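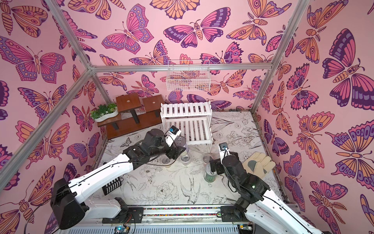 Booth 4, butterfly paper on three sides, both arms out over the peonies.

Home | Stories | Serials | Submit | About

The Butterfly Booth

by Tiruwork Sisay

I took the job at Paltik because the ad said "no experience, must like tidying," and boy, do I like tidying. Eight weeks later I was getting paid to tidy the same tiny garden shed 50 times a shift, except my hands were in the next room and the arms did the touching.

Every booth at Paltik had different wallpaper. Booth 3 was lemons. Mine was moths and butterflies, pink and purple and orange, floor to ceiling, the kind of thing my aunt would put in a powder room and then shut the door on. Fedir Stetsiuk, who trained me, said the model had to learn that a cup is a cup no matter what's going on behind it. I said fine, but did the model have to learn it with all those eyes staring at it? (He didn't laugh. He was eating soup.)

So, the green can. You brought the right gripper down over it, slow, slower than that, closed, lifted, and set it on the shelf. Then you did it again with a cup in the way. Then with the glove lying there, palm up or palm down, whatever the sheet called for. If you fumbled, you pressed the pedal and it went in the bad pile, and Fedir said the bad pile was worth money too.

I was on number 16 the night I noticed my swallow. There's a bird printed on the floor, right between the arms, and I'd gotten into the habit of swinging the right arm wide so I never crossed it. I don't know when I started. It just seemed rude to go over the bird.

"You're doing a loop," Fedir said behind me.

"It's a safe loop."

"It's in every single one, Tiruwork. Go look at the trial run."

I went and looked. They had the new model running down in Booth 3, with the lemons, and plain white under it, no bird anywhere. The arm reached for its can, stopped, and went around. A big, careful curve around nothing! Then it picked up the can and put it on the shelf, very gently, just like I would have.

Tsehay Hailu from the client side was standing there with her coffee. "Why does it do that?" she asked.

"Manners," I said.

She wrote it down. I went back upstairs, put my hands in the grips, and asked Fedir if he wanted me to start over. He was looking at the swallow on my screen.

"Finish the sheet," he said, so I moved on to number 17 and took the long way.

We use cookies to remember where you stopped reading. OK | Settings

Recent stories
The Grasico Elevator
Getachew Wubshet Buys a Boat
April, With Geese
Letters from Flanivness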